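4. Laying the cloth and placing the flowers

Please read this section before you open the flower packet. The steps are for the Harari display cloth and one small bouquet, and one person can do all of them. Two persons are better if your cloth is the long model.

What you need

The Harari cloth (the long model is 245 cm)
One small bouquet, stems not longer than 44 cm
A jug with 1,000 ml of water
A soft clothes brush
Scissors for stems
A dry hand towel
Clean cotton gloves, if your hands are easily damp

4.1 Preparing the cloth

1. Take the cloth from its bag and open it on a clean surface. Do not shake it near the flowers.
2. Look for the side with the longer pile. This is the upper side, and it must look to the ceiling.
3. Brush the pile in one direction only. Small white fibres from paper or gloves are easy to see on blue, so brush a second time when the lamps are on.
4. Let the cloth rest for a while before you put anything on it. The folds from the packing become softer by themselves.

Note: Soft folds are normal and give the cloth a nicer look. Only the sharp lines from the packing should be removed. Use steam from the back side, never an iron on the pile.

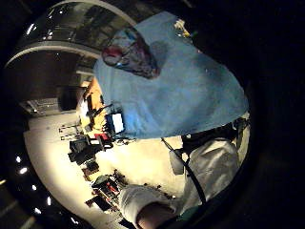 Ludivine Delorme wrote to us that she lays the cloth in the evening and comes back to it in the morning, and that after one night even the middle line is gone. She also advises to put the bag away at once, as it is the first thing which gets lost.

We agree with this, if your room can be closed for the night. Cover the cloth with a clean sheet against dust.

4.2 Preparing the table

5. Put the table where you can walk on both sides of it.
6. Choose one end for your own things — phone, keys, note paper, small boxes — and keep them at this end until you finish. Bags and coats should go on a chair or a hook if you have one.
7. Wipe the part where the cloth will lie. Wipe it again with the dry towel.
8. Bring the cloth over the table with its back side down. The overhang should be the same on the left and on the right.

Caution: Keep the cloth away from clamps, stands and other things with sharp arms. The pile catches easily, and a pulled thread cannot be put back.
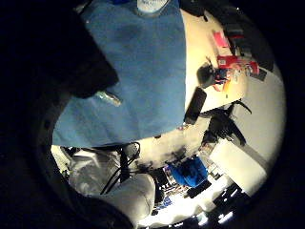 Fig. 4-2. Light blue fabric beside a cream-white table top with a phone and small items.

9. Check that no cable goes under the cloth. A cable makes a ridge, and somebody may also pull it with the foot.

4.3 Placing the bouquet

10. Stand the stems in the jug for one hour, then dry them with the towel. The ends must not drip.
11. Remove the leaves from the lower part of the stems. One broad leaf near the blooms may stay, it gives a good green against the blue.
12. Hold the bouquet under the blooms, not by the ends, and lay it down diagonally. Put the strongest colour to the outside and let the small blossoms fill the space between.
13. Take your hand away slowly. Buds are often the first to break.
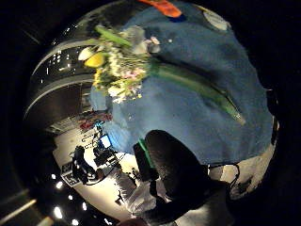 Can I move the bouquet after it is laid down?

Lift it completely and lay it again in the new place. If you push it along the cloth, the stems leave a green line in the pile, and this is difficult to wash out.

14. Step back to the door and look from there. If the stems seem too long, cut them over the towel and not over the cloth.

Note: Yellow pollen should be left to dry and then lifted with a piece of adhesive tape. Do not rub it with a finger or with water.

4.4 Light and final check

15. Switch on the ceiling lights first and the side lamps after.

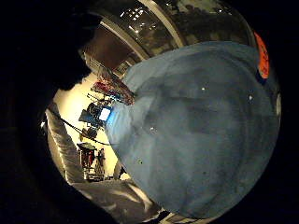 16. With all lights on, go once around the table. From a low position you will see fibres and small specks which are not visible from above. Brush them away from the flowers.
17. If there are coloured things on a shelf behind the table, decide now if they stay. Red things draw the eye away from pale blossoms, so we prefer to turn them or to move them lower.
18. Write the time on your card. Without water a cut bouquet should not lie longer than some four hours, and less in July.

Caution: Do not spray the flowers while they are on the cloth. Wet pile dries flat and must be brushed again from the beginning.

For washing and storing the cloth, see section 5. Spare brushes can be ordered from Vaher under the same number as the cloth.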